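Notebook, October, button sorting for the Koltstead panels

Started 9:20. Khoa Từ wants the push buttons sorted on the felt table, blue tray and red tray, before anything goes into a panel. I said I'd try it and write down what I think. I don't think much of it so far.

My complaint is with the tray rule. Blue is supposed to mean "not looked at yet" and red "looked at." Fine, but neither tray has a label, and the write-up from Sanerdale uses the colors the other way round. Somebody will mix them up. I'd bet on it being me.
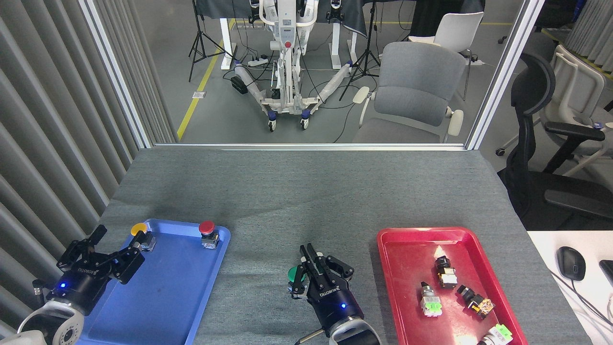
Yellow and red mushroom heads in the blue tray, green one out of it.

Also not sold on mixing cap types in one tray. The mushroom heads and the flat green cap go to different rows on the panel, and the order sheet (part list 524, rev 14) keeps them on separate lines. Why put them together here only to split them again later? Khoa says it saves a tray. We have plenty of trays.

The trays themselves are all right. Shallow, raised rim, easy to reach into. The blue one is scuffed, no harm in that. The red one is shiny and throws the light back at you, which is annoying when the part you want is black and silver.
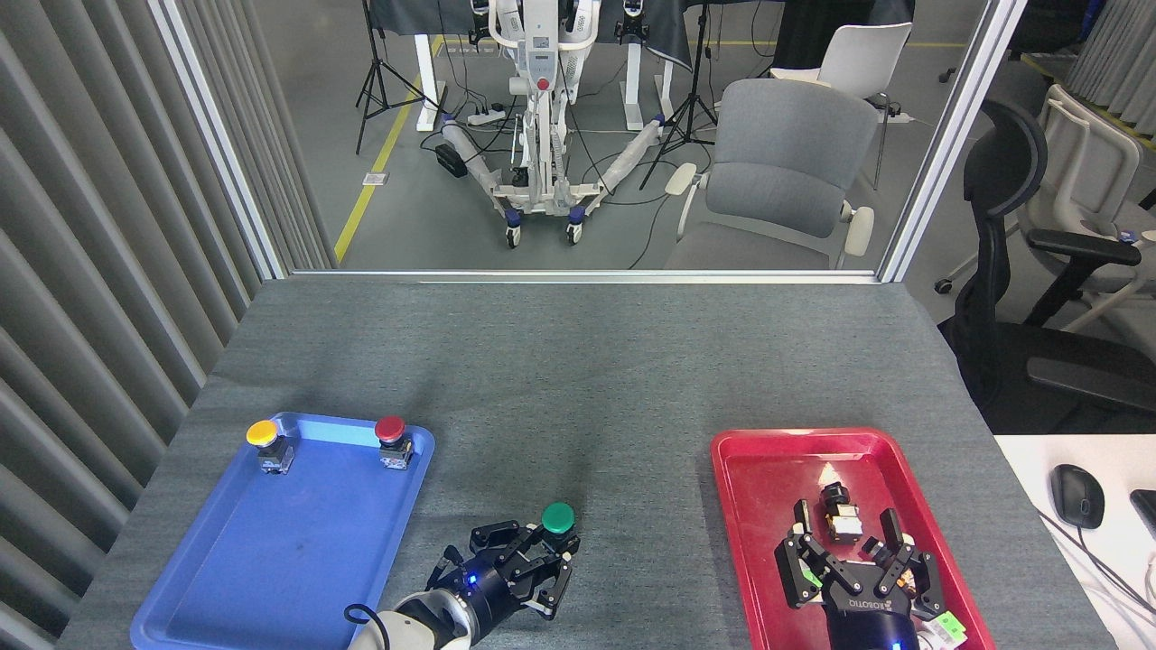 Next gripe: switch bodies with no colored cap. The sheet has no line for them. Does a bare body count as a button or as a spare? Yang's old list called them spares, the Winitham one doesn't mention them at all. I'm writing them down as "body, no cap" until someone gives me a better answer.

To do:
- tape labels on both trays, big letters
- ask Khoa which color order wins
- add a line to 524 for bare bodies
- try a dull tray in place of the red one

Not signing off on the tray rule yet.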